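Ticket 71: Irrigation fault, Bisgaard orchard
2 min read

Status: Open
Rows 2 through 14 received no water overnight. The Jekel controller reported normal pressure.

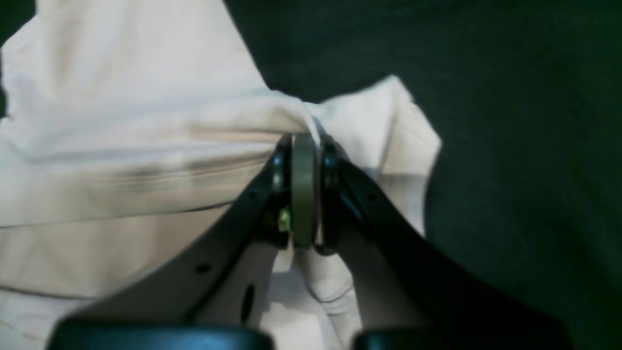 The filter was cleaned and the valve reset. Flow returned to all rows except row 14.
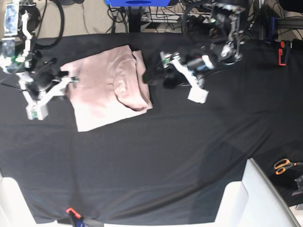
Signe Vídalín
Orchard Support Officer

A replacement valve has been ordered from Anora. Growers are asked to leave the controller in manual mode until it is fitted.

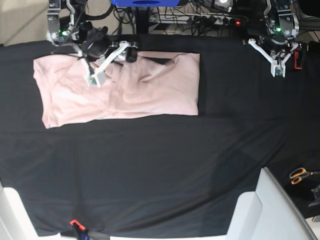

Pink garment on black cloth.

Contact Orchard Support | © Bisgaard | Back to top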